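Chapter 3
Finding Water With a Stick

Dowsing has a great deal going for it. The equipment is cheap, the walk does you good, and in much of the country a hole dug deep enough will reach water whether or not anyone waved a coat hanger over it first. Keep that last point in mind when you read testimonials.

In this chapter we follow a dowsing firm, Ernell, through a season of work near Clurcombe, and then through a fair test of its methods. You will need the glossary entries for base rate and blinding.

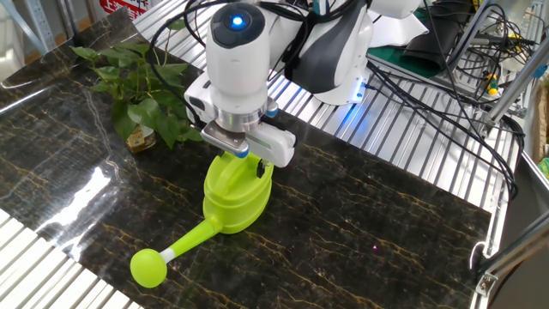

3.1 What counts as a hit?

Ernell's brochure claimed 602 successful bores. It did not mention the dry ones, and it defined success as "moisture encountered". By that standard your bathroom is a success. Before testing any claim, get both sides to write down what would count as failure, and have them sign it while everyone is still friendly. 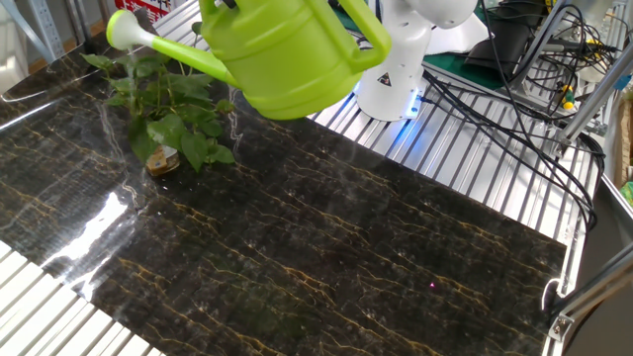 One reader of the first edition objected that her grandfather had dowsed every bore on the family farm and never missed, and that no amount of arithmetic would fill a tank. Fair enough. But did he ever drill where the rods stayed still?

3.2 The Prargate trial

At Prargate, 20 buried pipes were set to run or stay shut on the toss of a coin. The dowsers agreed to the rules beforehand and called 10 correctly. They later blamed the coin.
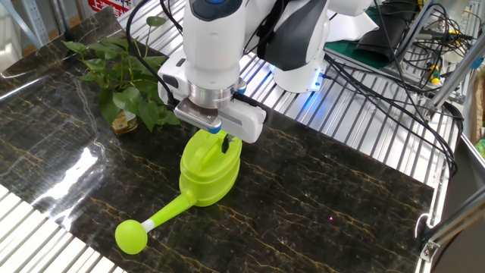
Chapter last revised: March

Before reading on, work out how many correct calls you would expect from someone guessing with their eyes closed. Show your working.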